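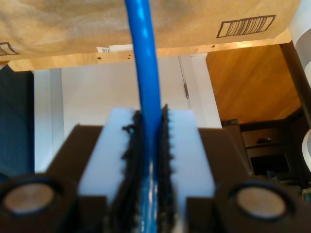

Valtach Cable Pads for Two-Finger Grippers

If you've ever tried to get a parallel gripper to hold on to a cable, you probably know why I stock these. Smooth pads are lovely on boxes and blocks, and then you hand them something round and glossy and off it slides! I went through four kinds of fingertip in April before settling on the Valtach set, and it's the one I now keep on my own arm most days.

You get two white pads with a black, toothed grip strip running down each inner face. The strips are fuzzy as well as jagged (it looks odd, I know), and they close right up against each other with the cable pinched in between. Blue cable is my usual test piece, and I like to grab it while it's hanging straight down, as that's how most of you will meet one.

How I compared them

Same arm, same controller, same closing force, 80 grabs per set, with a tug at the end of each one. I tried:

Plain silicone pads – fine on thick cable, hopeless once there was any dust on them.

Trilbridge V-groove tips – very good if the cable lands in the groove. If it lands beside the groove you're just pushing it around the room. I still sell them, and for fixed jigs I'd pick them over anything.

Semaan foam pads – gentle, cheap, and starting to crumble before I'd finished. I've stopped ordering them.

Valtach cable pads – dropped the cable twice in 80, both times when I'd come in at a silly angle.

Fadi Nimri has a set running on a Villey controller and got to 3,000 cycles before he swapped the strips. His left one wore faster than the right and we still haven't worked out why. If yours does the same, please write and tell me!

Things to know before you order

The strips will mark soft jackets if you squeeze hard. Start low and work up. I wouldn't use them on bare fiber at all.

They're 22 mm wide, so check your finger housings first. The pads sit inside the housing blocks and you want the blocks clear of each other when the fingers are fully closed. Send me a measurement if you're unsure and I'll have a look.

Force readings will shift a little compared with hard pads, so redo your zero after fitting. I forgot the first time and spent an evening blaming the controller.

In the box: two pads, two strips fitted, two spare strips, four screws. No driver, sorry – any small hex set will do.

Stock was last counted 5/24/23. Spare strips are also sold separately, part number 1803-S.

We use cookies to remember your cart and see which pages get read. Accept all | Manage settings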